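Stodent Handheld Gripper Recordings - Data Card, Fault Supplement

Version of this supplement: 25 November 2020
Maintainer: Nanami Nishimura, Karimi Laboratory

Scope

This supplement applies to the tabletop portion of the Stodent recordings, in which an operator works with a handheld gripper in each hand. It describes a tracking fault found in part of the release, the sessions affected, and the handling we recommend. The main data card remains in force for all other matters, including licensing and file layout.

Summary of the fault

The position of each gripper is estimated from markers mounted on it. In 17 sessions recorded in July, the estimated position of the right gripper drifts away from its true position during the episode. The drift is slow at first and is easily mistaken for ordinary hand motion. In the worst case it reached 40 mm before the tracker recovered and the position jumped back in a single step.

The cause was a loosened fastener at the base of the right marker arm. The arm could turn slightly under load, and the calibration file no longer described where it stood relative to the jaws. The startup check did not detect the fault, as it is performed with both grippers at rest.

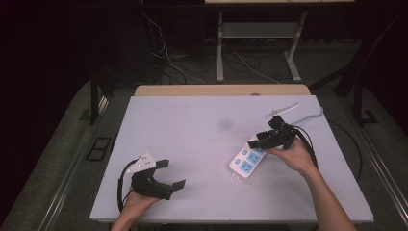

Episodes in which a rigid object is gripped at one end and turned on the board are the most exposed. The load on the wrist is uneven, and the operator tends to correct by eye, so the task may be completed normally while the recorded path is wrong. Success labels for these episodes were reviewed and stand as published. Position labels do not.

Affected data

The release contains 2524 tabletop episodes. Every episode from an affected session carries the flag pose_suspect in the index file, whether or not drift was measured in it. Left gripper positions, jaw openings and video are unaffected.

Safety notice

During replay on the Brosus arm, a flagged episode was run before the fault was known. The jump at recovery was passed to the controller as a valid target, and the arm struck the table edge at speed. There were no injuries. One jaw was replaced. Flagged episodes must not be replayed on hardware, with or without smoothing.

Corrective action

Marker arms are now pinned as well as screwed. The startup check includes a 20 second motion test with the grippers under load. The replay tool, Gurkby, refuses any step between consecutive targets that exceeds the configured limit - earlier versions only logged a warning and should be removed.

Reporting

Suspected drift in episodes without the flag should be reported to the maintainer with the session name and episode number.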